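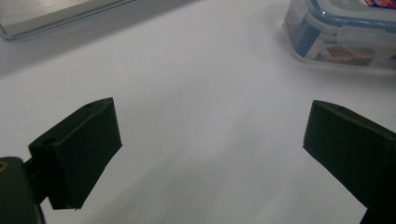
Build the hand-held one first

Most people who join our shared workshop in Hurnorley to build a robot want to start with the arm. I think they should start with the gripper, and hold it themselves.

The arm is the expensive part. Ours came to 900 pounds with the motors and the power supply, and it sat on a shelf for 6 months while we argued over the fingers. A pair of fingers on a handle costs very little. You can take it to a kitchen table and try to pick up a food container with a clip-on lid, and you will learn more in an evening than the arm will teach you in a season.

Mine have flat pads and squared tips, in a green so dark it passes for black. Flat pads are dull, and I would still choose them. A curved finger suits the one object you drew it around. On the Dririne, our last project, we had curved fingers that held a mug well and dropped nearly everything else.

Some members say a hand-held tool isn't a robot. Fair enough. But your wrist makes small corrections that a cheap arm can't, and it's worth finding out how much you rely on them before you write any code. If a job needs three tries by hand, the arm won't do it in one.

I would also spend less on filament. We printed 6 versions before anyone sanded an edge, and sanding was what the first one needed.

The arm can wait until the fingers are right. Ours goes back on the bench in January.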